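Reading a mandate text line by line

I spent Monday evening with the two published versions of the mandate for the Clirneo monitoring mission, the one adopted last fall and the renewal that came out in May. The news coverage said the renewal "extended" the mission. It did extend it, by 11 months. It also changed what the mission is allowed to do, and that part got one sentence in the reports I read.

The first version gave monitors access to "all sites" on both sides of the line. The renewal says "agreed sites." An annex lists 40 of them. Any site not on the list needs written consent from the party that controls it, with notice of 7 days. A party that wants to move equipment can do it inside that window.

The second change is in reporting. Under the old text the head of mission reported directly to the full council. Under the new one, reports go first to a contact group, which may "return a report for clarification." No limit is given on how many times. Emanuel Rusu, who used to draft this kind of language for a living, told me by email that he reads the clause as a delay tool – legal, common, and hard to object to in public. I think he is right, although I would like to see how it gets used before calling it more than that.

The third is money. The budget line for local interpreters is now 70 percent of the earlier figure. Patrols without an interpreter can observe but can't take statements, so fewer interpreters means fewer statements.

Ada Testa has argued that the narrower mandate was the price of any renewal at all. That may be so. Her account of the talks is the most detailed one I have found, and she puts the turning point at the second round in Aigner, when the question of a civilian deputy was dropped. I have no way to check the order of events. The texts can be checked, and I recommend reading both with the annex open. Govgate has clean copies; the Patitz scan is missing a page.

Next I want to compare the consent clause with the ones in older missions, starting with the notice periods.
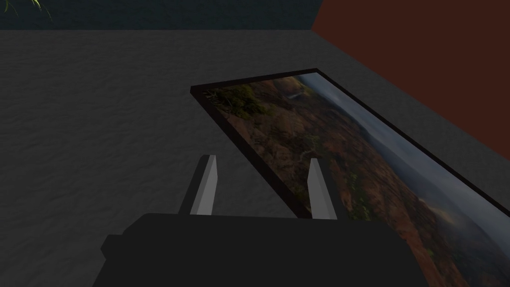
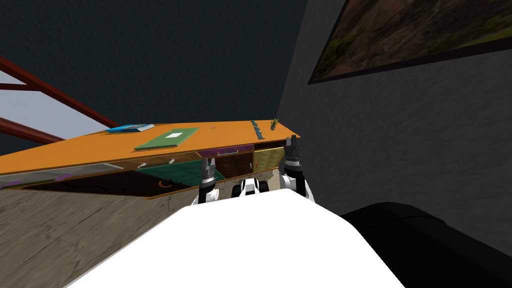
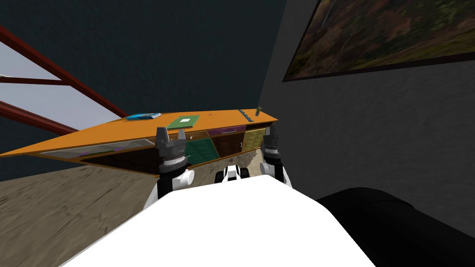 Computer renderings, all three from the same place.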